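4.3 Checking the grasp planner on clear and dark glass

Read this section before you switch on automatic grasping. The Doline planner ships with a confidence score beside every proposed grasp, and new users tend to trust it. We suggest you don't, at least until you have worked through the steps below with your own objects on your own table. The score tells you how well the planner agrees with itself. It says very little about where the bottle is.

Before you start, set the arm speed to 40 per cent in the Motion tab and keep a hand near the stop button.

1. Open the Idov viewer and load both the head view and the wrist view. If only one appears, restart the viewer. The "Reconnect" button is meant to do this but often doesn't.

2. Put at least one dark glass object and one clear object in the work area. Cardboard boxes prove nothing, as every planner can find a box.

3. Turn on the depth overlay. Expect holes in it wherever there is clear acrylic, and patches of wrong depth on shiny glass. The "Fill gaps" option hides these holes by guessing. Leave it off for this test.

4. Ask for a grasp on the neck of a bottle and compare the two views before you accept it. The wrist view is the one to believe for finger placement: look for a pad on each side of the neck. Use the head view to judge what else the arm might meet on its way, such as the rack or a basket.
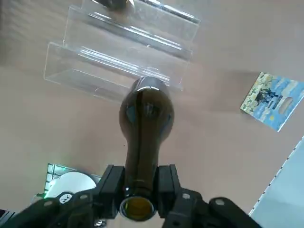
Wrist view first, with the neck between the pads; head view second, with the rack to the right of the basket. 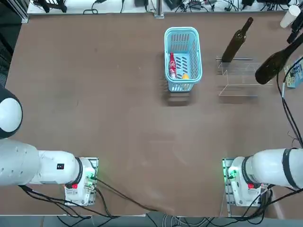

5. Press Hold and read the grip state in the status bar. "Stable" means only that the finger motors have stopped moving. A gripper closed on nothing can also report "Stable".

6. Repeat the request 50 times without moving the object and save the log. If the proposed grasps wander along the neck, lower the point limit from 2,000 and try again. Raising it is the usual advice and made matters worse on our set-up.

CAUTION: Do not use "Auto-accept" with glass. It skips the collision check whenever the score is above 58, a threshold for which we have found no written reason.

Note: Catríona McGrath's log reader sorts the saved grasps by distance from the rim. It is in the tools folder and needs the June release or later.

4.4 Saving a rack as a fixed obstacle

Draw the box by hand. The automatic fit works from the depth overlay, so it inherits all the holes you saw in step 3.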